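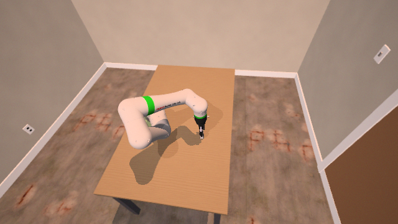
Call for Participants: Student Robot Arm Project

The Lonville Robotics Club invites applications from students for its spring project. Members will program a simulated tabletop robot arm with a two-finger gripper, first to reach set points above a wooden table and later to pick up and sort small parts.

Places available: 16
Meetings: 2 per week, 4:30 p.m., Room 339, Biltmont Building
Start: February

Applicants should have completed one programming course in any language. Prior work with robots is welcome but not required. Participants must attend both weekly meetings and submit a short written report at the end of the term.

To apply, send a one-page letter and a current transcript to Lucrezia Palumbo, Project Coordinator — Room 339.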